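Skidano Table Cover, wipe down
Sold by Gorstead Home & Hall

Back in stock as of April. Sorry for the wait, everyone who emailed.

Good heavy cover for kitchen tables, craft benches, church hall trestles. Cut to length off the roll, 30 cm minimum. Max 200 cm in one piece, longer than that call first and ask for Hayley Dobson.

Colours: plain grey, black-on-white check, navy. Navy is low, roughly 67 cm left on the roll and no more coming till we hear from Puvilex.

Care
Warm water, dish soap, soft cloth. No bleach. Don't iron it, please. Fold lines drop out by themselves if you leave it flat overnight. Store rolled, check side in.

Fitting
Measure the table then add your overhang both ends. People forget the second end. We can round the corners, say so in the order notes. Cut pieces can't come back unless theres a fault.

Delivery
Posted in a tube. Pick up from the side door is fine too, ring the bell twice. Orders over 30 dollars ship free, under that it's a flat rate at the checkout.

"Had ours on the kitchen table all winter, kids paint on it, still good." Pauline Mellor

"Colour was a bit greyer then I expected but I like it." Siiri Ots

Clips and weights sold seperately, see Accessories.
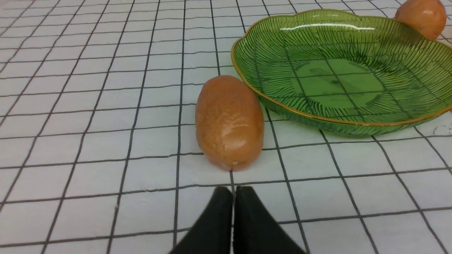
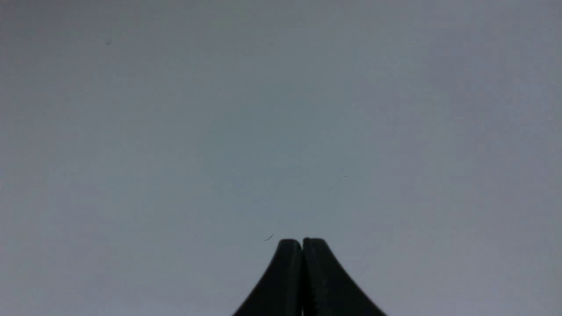
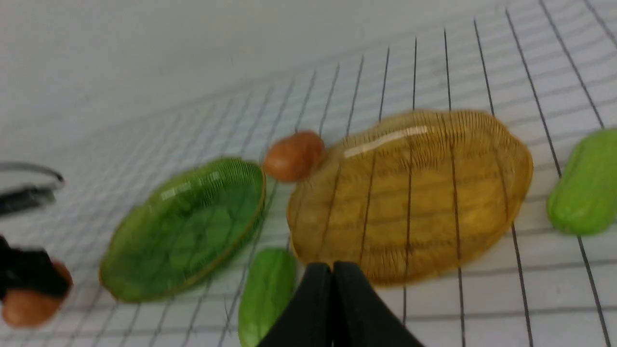
Last photo: black-on-white check with two oval mesh baskets, green and amber-yellow. Baskets not included.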